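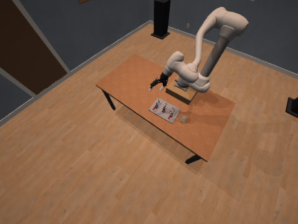
Do we need to buy the second arm now, or can it wait until the next budget round?
It can wait. The gripper fingers and the mounting block should be ordered this month, and the arm can go in the June request.

Ticket: Imrie cell, equipment planning
Status: open, waiting on supplier
Opened: Tue 3 November

Problem as reported
The quote from Fandaveo came in higher than the sum set aside. It lists one arm, one gripper, a controller and two years of cover as a single price. Purchasing can't approve it without a split.

Checked so far
Asked Fandaveo for a line by line quote. They sent the gripper and fingers separately but left the cover bundled with the controller. Sent back.

Looked at the layout in the simulator. The arm is on a low wooden block near the far long side of the table, with the board it has to work on near the front edge. Table size stays as planned, so there is no need to price a bigger one. The block is not on anybody's quote. Added it as a separate line at 139 pounds, from the Proscombe price list.

Spare fingertips are 46 pounds a pair. Put down two pairs. The first request had none.

Delivery is 1000 pounds if the arm comes alone and the same if the controller comes with it. Splitting the order would mean paying it twice.

Update
Jakside offered a refurbished arm of the same reach. It would save 2000 pounds on the purchase, but the cover is one year and can't be extended. Not rejected yet. Asked whether the older controller will take our current gripper cable. If it needs an adapter, that has to go on their quote too.

Update
Jakside replied that the cable fits but the controller firmware must be updated by their own engineer. No price given for the visit. Chased.

Still to do
Get the cover price from Fandaveo as its own line.
Get the visit price from Jakside.
Confirm which cost code the block goes under, furniture or equipment.
Leave the second arm off both quotes.

Ticket stays open until both revised quotes are attached. Fingertips and block can be ordered before then under the small purchases limit.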